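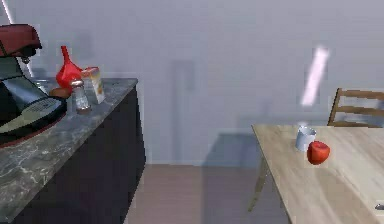
El club de robótica Rocha presentará en febrero su proyecto Prirum, una cocina simulada donde los alumnos programan tareas domésticas. El primer ejercicio parte de la mesa de madera clara, con la manzana roja junto a la taza. Cada equipo dispone de 80 intentos por tarea.

«Primero se prueba en pantalla», explica Belmiro Carrilho, monitor del club.

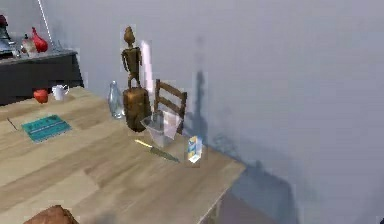 Inscripciones

El plazo termina el sábado, 11 de enero de 2020.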